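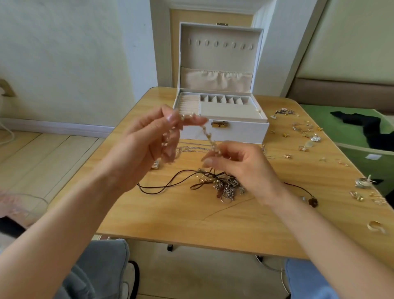 Jewelry box, partway through – the pearl-and-gold bracelet, with the chains still to go

Subject: Re: [oyelaran-swap] Sorting jewelry before the April table

Hello everyone,

I meant to answer Binta the same evening she wrote and then I sat down with my own box "just to check one thing" and you can guess how that went. Her message is copied below for anyone who joined the list after it went out.

On 2/22/26, Binta Eze wrote:

> Dear all,
>
> I have said yes to looking after the jewelry table at the April swap and I am already a little nervous about it. Last year people handed me sandwich bags with everything in one knot, and I spent the first half of the morning picking at chains when I should have been saying hello to people.
>
> Could those of you who are good at this share how you do it? I'd like to know (a) how you get fine chains apart without snapping them, (b) whether leather cord can go in with the metal, and (c) what to do with single earrings. Also, does anyone have a jewelry box to lend for display? Something with hooks would be lovely.
>
> Warmly,
> Binta

Binta, first of all, thank you for taking the table on. I thought you did beautifully with it last year, knots and all.

On the box: yes, please borrow mine! It's the white one, with a ring tray on the left of the base, some little divided sections at the back right and a bigger open space in front of those. The lid stands up and has seven hooks across the lining, with a gathered pocket underneath. You could hang the seven nicest necklaces and let the ends tuck down into the pocket, so they don't swing around whenever somebody leans on the table. The latch is gold and looks very smart, though I'd ask people not to snap it shut with chains hanging over the edge. I've done that myself, and the chain lost.

Now, the knots. I tip everything out on the table in front of the box, in good light, and I don't start with the worst part. I take out whatever isn't really caught. Brooches, earrings and loose stones all go off to the right, in no special order, and after that the pile is about half as frightening. Then the cords. Leather cord is stiff enough that you can usually find one end and follow it with your finger, and it's nearly always the cord that is holding the chains together. Which brings me to your (b): no, I wouldn't put them in together. Coil each cord on its own with its pendant in the middle and keep them in the big open compartment.

Beaded bracelets I pick up and hold over the table with both hands, one end in each, and I let the beads hang a little before I pull at anything. If something is hooked on, you'll feel it. Don't tug on pearls, real or otherwise. Ekene Briggs restrung one for me years ago and I still hear about it when we have lunch.

For the fine silver chains, open the clasp first. I can't say this strongly enough. Lay the knot flat, put a pin or a blunt needle into the middle of it, and wiggle until it loosens. Once a chain is free, stretch it out flat along the table and leave it there. Don't be tempted to drop it back in the heap while you work on its neighbor (yes, I have done this, more than once). A drinking straw is handy for travel – thread half the chain through and fasten the clasp on the outside.

Single earrings: I lay them all out in rows and the pairs more or less find each other. Whatever is left can go to Benvinda Paiva, who turns them into pins, and she is happy to take the odd stones as well. Benvinda, if I've volunteered you for too much, shout.

Two small things while I'm writing. Would people please bring their pieces already separated, one to a bag, with a slip saying if anything is broken? And Onyekachi, do you still have those little cards from the Calevance sale? I remember a box of 700, and we can't have used many. They'd be just right for pinning earrings to.

I'm going to leave my table as it is tonight and finish the chains tomorrow after breakfast, when my eyes are fresher. If anyone lives near me and would like to come and do a knot or two over coffee, you'd be very welcome. I have cake, and more cord than one person needs.

With love to all,
Chibuzor Olaniyan

P.S. Binta, I can bring the box over any time in the 2 weeks before the swap. Just tell me which door.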